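Judge Trims Songwriter's Suit Over Fostov Single, Lets Copyright Claim Proceed

March 25, 2021

A federal judge has dismissed most of a lawsuit brought by songwriter Benjie Rivera against the record label Prernora and the pop duo Fostov, but left in place the copyright claim at the center of the case.

In a 34-page order, the court threw out Rivera's claims for unjust enrichment, unfair competition and civil conspiracy, finding that the first two were preempted by the Copyright Act and that the third did not identify any agreement between the defendants. The claim for direct infringement survives. So does a contract claim against Koubek, the publishing company that held Rivera's catalog under an administration deal.

Rivera alleges that the chorus of Fostov's single "Sirnton" copies the melody and part of the lyric of a demo he recorded and submitted to Koubek. According to the complaint, the demo was passed to Prernora without his consent and was available to the duo's producers before the single was written. He is not credited on the track.

The defendants argued that the shared material amounts to a descending figure of 7 notes that appears in a large number of earlier songs and is not protectable. The court declined to decide that question on a motion to dismiss, writing that the combination of melody, rhythm and lyric placement "cannot be filtered at this stage without expert testimony."

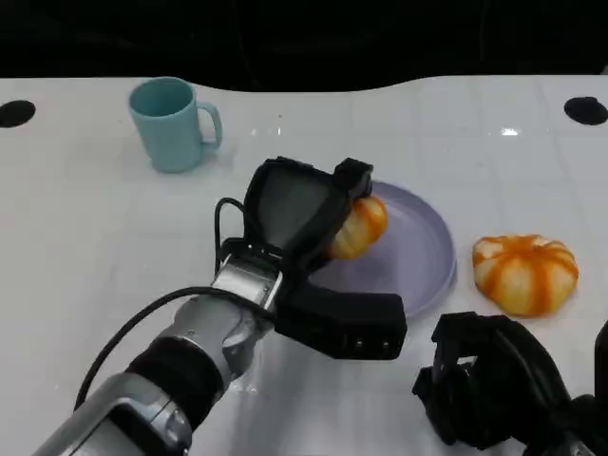
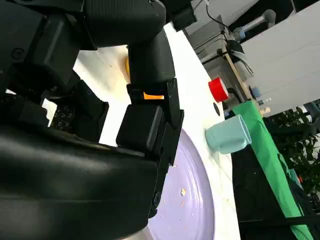 On access, the order relies on an email attached to the complaint as an exhibit. It lists 6 audio files sent from a Koubek address to an employee in Prernora's A&R department, one of which carries the title of Rivera's demo. Prernora does not dispute that the email was received. It says the files were never opened by anyone who worked on the single, an issue the court described as factual and left for summary judgment.

The contract claim concerns royalty statements. Rivera says Koubek failed to account for 1,161 licensed uses of his songs and made no payment on 534 of them. Koubek moved to dismiss on the ground that the agreement requires written notice of any objection and a period to cure. The court found that a letter from Rivera's former attorney could qualify as notice and denied the motion on that point.

Rivera's request for statutory damages and attorney's fees was struck. The order notes that the demo was registered with the Copyright Office after the single was released and after the alleged infringement began, leaving him limited to actual damages and any profits attributable to the copying.

The unjust enrichment and unfair competition claims were dismissed with prejudice. Rivera may amend the conspiracy claim. The remaining defendants must answer the complaint, and initial disclosures are to be exchanged before a scheduling conference in June.

Attorneys for Prernora and Koubek did not respond to requests for comment. A representative for Fostov declined to comment on pending litigation.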